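Curnlow reading room gets a cleaning before January reopening

21/11/2025

The old reading room at Curnlow will reopen in January after three years in storage use, organizer Viera Koubek said. Cleaning has started with the wooden desks, which will be kept – the Malý family gave 700 towards their repair.

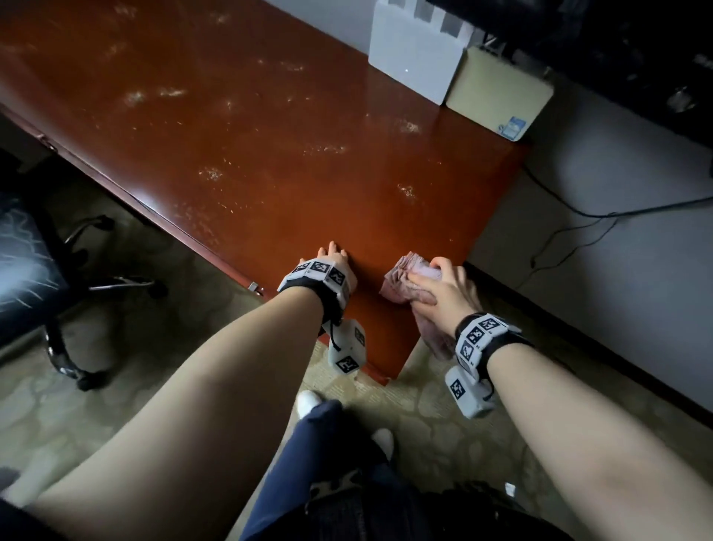 Wiping down the front edge of a desk in the reading room.

Each desk gets a dusting with a cloth before any polish goes on. "The dust smears if you hurry," said Radoslava Trnka, who is looking after the furniture. The carpet will be cleaned last.

Seven desks are to be ready for the opening. Anyone with a spare desk lamp can leave it with Khải Giáp at the front office.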